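Wenceslao Bañuelos has run facilities at Lulinbridge for longer than he wants me to print, and he talks fast, so I gave up on my notebook after five minutes and just let my phone record. We sat in the break room with bad coffee and I asked him what the robots had done to his crew's evenings.

"Chairs," he said, laughing. "Everybody thinks it's going to be something fancy! We have 500 chairs. Somebody has to put them back."

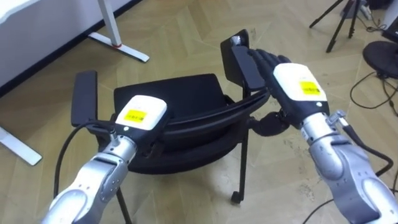

I'd figured he would complain, but he was pretty cheerful about the whole thing. His people used to start at the far end of the second floor and push in 200 chairs before they even plugged in a vacuum. "My back knows every one of them," he told me. They still do most of the building by hand. The pilot started in February and covers 70 desks.

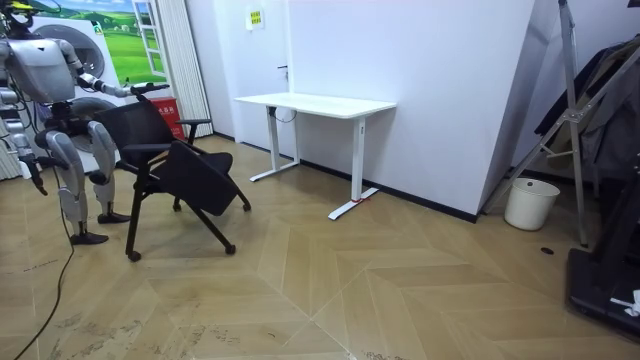 Photo courtesy of Lulinbridge Facilities

What bugs him is the waiting. A person shoves a chair with one hip and keeps walking, and a humanoid takes its time (he did an impression for me, very stiff, very good). Two of his crew have been trained to set up the shift and watch over it, and they got a raise for that, which he fought for. The others were nervous. "They asked me straight out if they should be looking for work. I said I don't know what happens in five years. I know what happens this year, and you're all on the schedule."
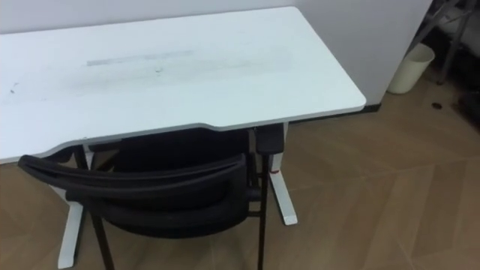 Has anyone lost hours because of the robots?

So far the crew has kept the same hours, with the time moved over to windows, carpets and the kitchens, which were always getting skipped.

He likes that part. He's less sure about the folding chairs, the kind with the seat that flips up, and he'd want a lot more practice runs before he'd let a robot handle those alone.
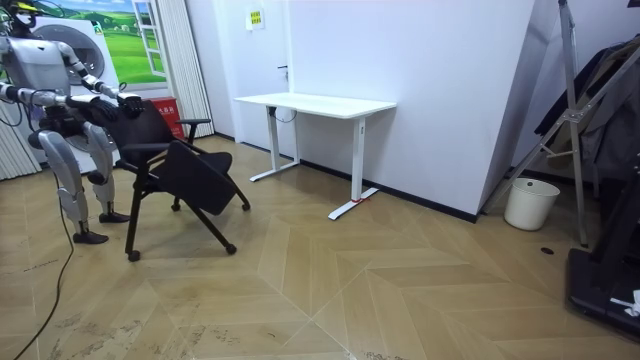 By the Besow workplace desk

I asked if he ever steps in and does it himself. "All the time! It's 9 p.m., I want to go home, I see one chair sticking out." He got up then to rinse his cup, and told me the 25 chairs in the boardroom are staying with his crew, because the boss is picky about those.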